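Home | Bags | Repairs | Galleries | Contact

Gallery: The black fabric bag, up close

Feb 5, 2026
By Despina Koutsoukos

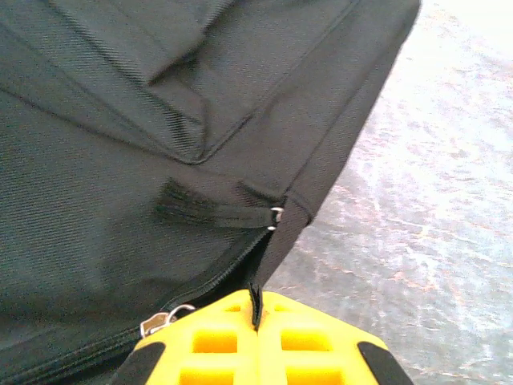

How often should a fabric bag be checked for wear?
Twice a year is enough for a bag in daily use, and once a year for one that mostly sits in a closet. Check it empty, in good light, and turn it inside out if the lining allows.

Small hardware on a bag is easy to overlook. On this one a short loop tab is stitched flat to the body and bends around a silver metal D-ring, right where the side panel begins. The left end of the tab looks slightly frayed or rough at the stitching. The zipper runs just below.

The bag is part of the everyday carry shelf at Pusholm, our repair room, where we keep 207 bags for teaching. Most are plain and dark. People learn more from an ordinary bag than from a fancy one, and they are less nervous about handling it.

Notes on the parts

Fabric. A tight twill-like weave with fine diagonal ribbing. Black cloth of this kind can pick up a greenish-gray sheen under a light. Brush along the ribs with a soft clothes brush. Lint sits in the grooves and a damp cloth tends to push it farther in.

Flap. The front pocket flap has a rounded lower corner and stitched edges. Stelios Xenos, who teaches the hand sewing class, starts beginners on flat seams and leaves corners for the second evening. A curve needs shorter stitches than a straight edge.

Tab and ring. Don't hang keys from a tab until you have tugged on it from both sides. If the stitching gives, sew a small box with a cross through it, using polyester thread. Cotton thread is fine for a patch but wears out quickly next to metal.

Zipper. Black teeth, silver pull. For a stiff zipper, rub a candle stub or a plain graphite pencil along the teeth and work the pull back and forth a few times. Wipe off the extra before it gets on the cloth. Oil leaves a mark on fabric and we don't use it.

Side seam. A raised seam or piping runs along the side panel. Raised edges rub against coats and car seats, so they usually go before the flat panels do. Run a thumbnail down the length of it and feel for loose thread.

The sewing class has eight places and starts again in July. Bring your own bag if you have one that needs work - backpacks and totes are both fine. Dilruba Begum keeps the sign-up list at the front desk. Thread and needles are provided, but please bring your own thimble.

Recent galleries
Canvas totes from the Tovska collection
Buckles and sliders, sorted by width
Peadar Breathnach's patched rucksack
Lunch bags, old and new

Previous | Next | Back to galleries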